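Chapter 6

Collecting Demonstrations

Chapter outline
6.1 What a demonstration contains
6.2 Wrist views and overhead views
6.3 Two-arm tasks
6.4 Session procedure
6.5 Rejecting and keeping episodes
6.6 Estimating how many are enough
Problems

Before you begin

Chapters 4 and 5 treated the training set as given. A file of observations and actions was assumed to exist, and the question was how to fit a policy to it. This chapter goes back one step and asks how the file is made. The reader should be comfortable with joint coordinates, with the idea of a control rate, and with the loss functions of Section 5.2. No new mathematics is needed until Section 6.6.

After working through the chapter you should be able to write a recording plan for a simple handling task, state which signals must share a clock, judge whether an episode should be kept, and explain why two sets with the same number of episodes can train policies of very different quality.

6.1 What a demonstration contains

A demonstration is a record of one attempt at a task, made while a person controls the robot. The person may hold the arm and move it directly, may move a second arm that the first one follows, or may use a handheld controller. The choice affects how natural the motion is and how tired the operator becomes, but the record has the same form in each case. At every time step it stores what the robot sensed and what it was told to do.

The sensed part normally includes joint positions, gripper opening, and one or more camera images. The commanded part is a target for each joint, or for the tool point, along with a target for the gripper. These two parts are easy to confuse in a file. When a gripper closes on a rigid object, its measured opening stops at the width of the object while the commanded opening may go on decreasing. The difference carries information about grip force. A recorder that stores only the measured opening throws this away, and a policy trained on the result tends to hold objects too weakly.

An episode runs from a defined start condition to a defined end condition. Both should be written down before recording starts. "The operator feels finished" is a poor end condition. "Both grippers open and both arms above the table for one second" is a usable one, because a script can check it.

6.2 Wrist views and overhead views

Most handling cells use at least two kinds of camera. One is fixed or carried high up, where it sees the arms and the work surface together. The other rides on the wrist and moves with the gripper. The overhead view shows where things are in relation to each other. The wrist view gives detail near the point of contact, at the cost of losing nearly everything else when the gripper is close to a surface or when part of the hand crosses the lens.

A new operator reviewing wrist footage often wants to discard the episodes in which the view is poor. This is usually a mistake. A blurred finger may fill most of the image, leaving a strip at one side in which anything can be made out. The policy will meet the same images when it runs.
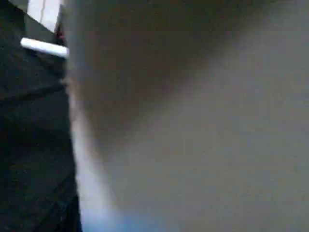
The rule used in this book is to ask whether the other signals account for the task at that moment. If the overhead camera and the joint readings together tell the policy where the tool is and what it holds, a blocked wrist view does no harm. If every camera is blocked during the step that decides success, the fault lies in camera placement, and more recording will not repair it. Move a camera and begin the set again. Mixing episodes from before and after a camera move is acceptable only if each episode carries a label for the mounting used.

Focus deserves a separate note. Small wrist cameras generally have a fixed focus distance. Objects nearer than that distance lose their edges, and automatic exposure may shift when a large gray or dark surface comes close to the lens. Lock the exposure if the camera allows it. Where it does not, record under the lighting in which the policy will be used, and vary that lighting on purpose across sessions.

6.3 Two-arm tasks

With two arms, the recorder must handle twice the joints and usually a third camera. The more serious difficulty is timing. Suppose the left gripper holds a tube while the right arm brings a fitting to its end. The relative position of the two tools matters far more than the position of either one, and an offset of a few hundredths of a second between the two arm records appears in the data as a position error that was never present on the table.

All streams should therefore be stamped by a single clock at the moment of capture. Stamping on arrival at the computer is not sufficient, as images take longer to arrive than joint readings do. A simple test is to tap one gripper with the other and compare the moment of contact in every stream. Run the test at the start of each session and store the result with the data.

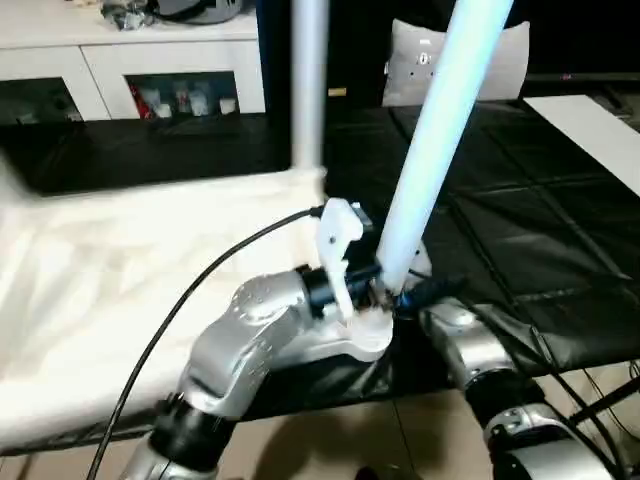 Figure 6.1 Two-arm handling of a long tube, seen from the head camera.

Roles should also be fixed. In a holding task, one arm is the support and the other does the work. If half of the episodes use the left arm as support and the other half use the right, the policy has to learn two solutions from half the data each, and near the start of an episode, where the images are nearly identical, it may average them. Averaging two good plans commonly gives a bad one. Choose one assignment and keep to it, or add an input that tells the policy which assignment applies.

Long parts add a further problem. A small rotation at the gripper becomes a large movement at the far end of the part. The starting angle of the part should be varied over the range expected in use, and the variation should be planned in advance. Operators left to themselves put the part back in much the same place every time.

6.4 Session procedure

The procedure below was written for the Evville cell, a two-arm bench station used as the running case through the rest of Part II. It can be shortened for one arm.

Step 1. Confirm that all cameras are seated and that their images match the stored reference views.
Step 2. Run the tap test and save the measured offsets.
Step 3. Load the list of start conditions for the session. Each line gives a part, a position, and an angle.
Step 4. Record 5 practice episodes and delete them.
Step 5. Record the listed episodes in order. Mark each as success or failure before starting the next.
Step 6. Stop for a rest at the planned time, even if the work is going well.

Step 4 is skipped more often than any other. Operators change their technique quickly during the first few attempts of a day, and the early episodes contain pauses and corrections that do not recur. Step 6 addresses the opposite effect. Late in a long session the motions become faster and the approach paths shorter, and the margin around obstacles shrinks.

6.5 Rejecting and keeping episodes

Si-woo Hwang prepared the set for the Evville cell. The plan called for 3000 episodes, and 2359 remained after review. The losses fell into three groups. The largest consisted of episodes with dropped images, caused by a cable that had worked loose on a Thursday afternoon and was not noticed until the evening check. The second had missing success marks. The third, a small group, showed the operator abandoning the task partway.

Note what was kept. Episodes with a slip followed by a recovery stayed in the set, and so did those with a slow or awkward approach that ended correctly. Recoveries are valuable. A policy trained only on clean motion has no record of what to do after a small error, and small errors are certain to occur when it runs (see the discussion of compounding error in Section 5.4). Completed failures were moved to a separate file. They were left out of policy training and used later to train the success detector of Chapter 8.

Review should be carried out by someone other than the operator where staffing permits. The reviewer needs a written list of grounds for rejection, and each rejected episode should keep its reason code. Deleting rejected episodes outright makes it impossible to discover later that one reason code was applied too freely.

6.6 Estimating how many are enough

No formula gives the required number of episodes for a new task. What can be measured is the rate at which performance improves. Train on a quarter of the set, then on half, then on all of it, keeping the test conditions the same. Plot success rate against the logarithm of the number of episodes. If the curve is still rising at the full set, further recording is likely to pay. If it has gone flat, additional episodes of the same kind will add little, and effort is better spent on start conditions that the present set covers thinly.

Let N be the number of episodes and k the number of distinct start conditions. The ratio N/k is the mean number of repeats per condition. For a fixed N, we may raise k and accept fewer repeats, or lower k and repeat each condition more often. The next part of this section develops a model of test error in terms of N and k and applies it to the Evville set.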